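**Sesitz cloth-handling cell: equipment and ordering page** | Tradari | Updated September 2023

The Sesitz cell is sold as a set of parts for sites that want to pick, hang and fold small textiles at a bench. It is supplied as an arm with a wrist camera, a two-finger parallel gripper and a controller. The table, the rail and the shelving are normally found by the customer, and most of the planning questions we get concern those three items.

Budget for floor space first. The arm needs a clear working surface in front of it, and the cloths need to hang within reach and in view of the wrist camera. A shop display rack with a rail serves well. Pale, matt surfaces are preferred for both table and rack, as coloured cloth separates from them more easily in the camera image.
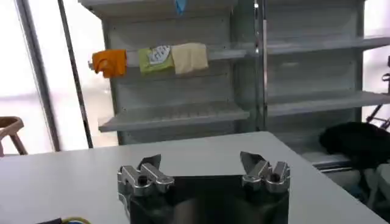 **Grippers and fingertips**

Metal finger assemblies with dark, angled fingertip pads close towards each other to take an edge of cloth. Orange, white, light green and cream cloths over a rail make a suitable mixed load for an acceptance test, particularly where one is larger and hangs lower than the rest. Cloths that are crumpled at the lower edge should be left that way for the test.

| Part | Order code | Lead time | Notes |
|---|---|---|---|
| Parallel gripper, two-finger | SZ-341 | 30 working days | Supplied with pads fitted |
| Fingertip pads, pair | SZ-341-P | From stock | Wearing part |
| Wrist camera bracket | SZ-13 | From stock | Camera ordered separately |
| Controller | Quoted | 30 working days | One per arm |

Pads are a running cost and should be entered as such. Sites handling towelling use more of them than sites handling smooth cotton. We suggest ordering two spare pairs with the gripper.

**Site requirements**

- Table: matt top, rigid, fixed to the floor or weighted.
- Rail: fixed at both ends. A loose rail moves when a cloth is pulled and the pick position is lost.
- Lighting: daylight is acceptable. Where a window stands beside the rack, allow for a blind in the budget. Camera exposure is set once at commissioning and is not adjusted by the operator.
- Cables: route along the table edge and secure before the arm is powered.

**What is not included**

Guarding, risk assessment, compressed air and building work are outside the price. Delivery is to a ground-floor door. Installation above ground level is quoted after a survey.

Customers moving from the older Dundance gripper can keep their controller but need the new bracket. The Dundance pads do not fit. Spare pads for it were withdrawn in May and no further stock is expected.

**Quotations and surveys**

Quotations are prepared by Mélanie Hiebert and remain valid for 30 days. Please send a sketch of the bench with the table height, rail height and the distance between them. Survey bookings and spare parts go to Beryl Inskip, quoting the order code and the controller serial number.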